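Plandmont Open Day

Reading time: 3 min
Last updated: December

The Plandmont Open Day is a yearly public event at which the robotics workshop Luvine shows how household tasks are recorded for training robot arms. It is held at the Plandmont hall and at a few private homes nearby, where visitors can watch recording work and try the equipment. The most recent edition drew 152 visitors.

Background

Luvine began as a repair shop for packing machines and moved into robot handling work when its main customer closed. The first open day was a single afternoon of talks with one arm on a bench. Visitors asked to see where the recordings came from, and the second edition added home visits. These are now the larger part of the program.

The event is run together with Sturkik, a parts supplier that lends benches and spare finger pads, and the Qaisi adult school, whose evening class in automation helps with sign-in and guides groups between sites.

Program

Doors open at 9 a.m. The morning is spent in the hall, where a fixed arm sorts cups and cutlery on a marked bench. Staff run the same task several times and leave the failed attempts in — a dropped spoon stays on the floor until the run is over. A short talk covers how a recording is cut, labeled and checked before it is used.

Home visits start after lunch. Groups are kept small, as most of the rooms are ordinary kitchens and dining rooms. Each visit lasts 50 minutes. The host household chooses the table or counter, and things are left on it as they would be on any other day. Luvine does not supply props.

Hand-held grippers

Most of the home recordings are made with hand-held grippers. A person holds the tool and works its two fingers to pick up, move or stack objects, while a camera on the tool records the view. The recordings are later used to teach an arm the same movements. The method needs no robot in the room, and a full kit can be carried up a flight of stairs in one trip.

Stacked dishes are a common subject. Bowls of different sizes and materials sit unevenly inside one another, and a rim can be hard to grip without shifting the piece below it. Soft items such as leafy vegetables and plastic bags are also used, as they change shape when held.
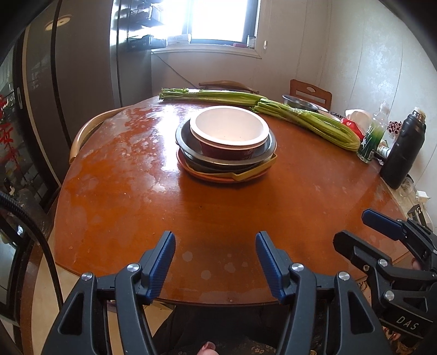 Two grippers with blue finger pads at a dining table, with stacked bowls and bundles of celery.

Visitors may try a gripper at the end of a home visit. Beginners are given a plastic cup first and then a bowl. Children can take part with an adult, though the tools are sized for grown hands.

Access

Entry to the hall is free. Home visits must be booked ahead, and places usually run out before the day. The hall has step-free access, but some of the homes do not, and the booking form lists which ones. Visitors are asked not to take photographs inside the homes.

Contact | Copyright Plandmont Open Day | Back to top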